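Nitrogen in tires: is the monthly plan at Jardale worth paying for?

Car care > Tires and wheels
Posted by Iwona Jasińska, 2022-07-10

I took my wagon in to the Jardale shop in Nunthorpe for a rotation and came out with a leaflet for their nitrogen plan. They drain the air from all the tires, fill them with nitrogen, put green caps on the valves and then top you off whenever you like as long as you keep paying. The guy at the counter told me I would never have to check my pressures again. That was the point where I stopped believing him.

His reasons, as best I remember: nitrogen molecules are bigger so they don't leak through the rubber, there's no moisture so the wheels don't rust, and the pressure doesn't move when the tires heat up. The first one I can sort of accept. The last one sounds wrong to me, but it has been a long time since high school.

The tires are 2 years old, no repairs that I know of. The left rear has always gone down faster than the others. I asked if nitrogen would fix that and he said "it should help," which is the sort of answer I'd give if I had a plan to sell.
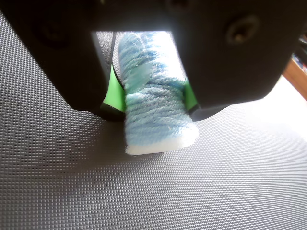 What I'd like to know is whether anybody has kept numbers, before and after, on their own car. I don't need another article from somebody who sells the stuff. I've read four and they all use the same paragraph about race cars and airplanes. I drive to work and to my sister's.

Also, if I say no, is there any harm in the tires being topped off with plain air from now on? The leaflet makes it sound as though mixing ruins something.

Hanna Grabowska

Plain air is already 78 percent nitrogen, so start there. You'd be paying to change the rest of it. A decent fill from a shop machine might get you into the nineties. The sign at the place I used to go to claimed 98 percent, and I never once saw anybody put a meter on a valve to check. You only get up there if they fill and empty the tire more than once, and when I stood and watched they did it a single time.

Heat: you're right and he's wrong. Nitrogen goes up and down with temperature just as air does, near enough that your gauge won't know. If your pressures drop on the first cold morning they'll drop with green caps on too.

Leaking: there is something to this. Oxygen does work its way through rubber a bit faster. But the difference over a month is small, and you can put it back for free or for a few coins at any gas station. Mixing does no harm at all. You just end up with a little less nitrogen than you had.

Rust: it's water that does it, and a shop with a properly drained compressor isn't putting much water in. If they're worried about moisture in their own air line they could drain the tank. 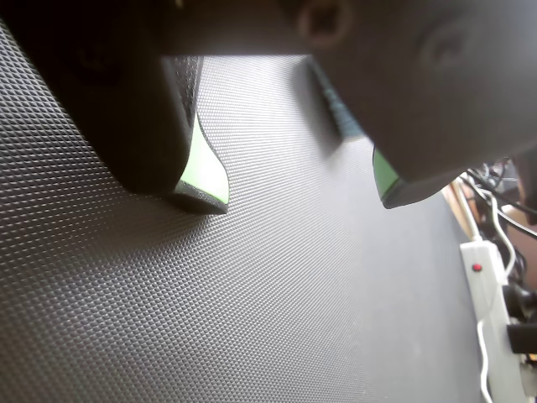
As for the left rear, that is a leak, and it wants finding. Spray soapy water on the tread, the valve and all along both beads and look for bubbles. With one tire slower than the other three it's usually a nail, the valve core or corrosion where the bead sits. A valve core costs next to nothing and takes a minute. No gas is going to stay in past a bad one. And please don't let them talk you into a can of sealant either until you know where the hole is.

I did keep numbers, since you ask, though only on 2 tires and only through one June, so take it for what it is. Nitrogen in the fronts, air in the rears, same gauge, read before driving. I couldn't tell them apart. The gauge was a cheap Trolwood stick type, and I wouldn't trust it to show a difference that small anyway.

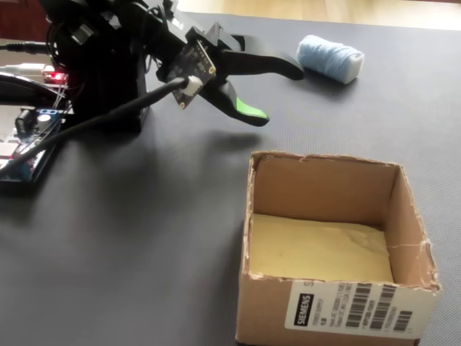

Gripper open over the dark gray mat.

Bogumił Malinowski

had nitrogen in my truck for years, rides way smoother and I'm sure the mileage is better. Tomaszewski does it free when you buy a set from them so why not. never had a flat either

Celina Adamczyk

Bogumił, did it ride smoother because of the nitrogen or because you had a new set of tires on it? Free is fine, I'd take it free. I wouldn't say it prevents flats, a nail doesn't care what's inside.

Iwona, one thing to add to what Hanna wrote. Read the small print on the plan. Mine (different shop, same idea) ran to over 40 dollars before I canceled, and the "free top-offs" were only at the one location, on weekdays, if the machine was working. I went in twice and the machine was down one of those times, so they used air. Kept the green caps on, of course.

Check them cold, use the number on the door jamb and not the one on the sidewall, and get the left rear looked at before you spend anything else.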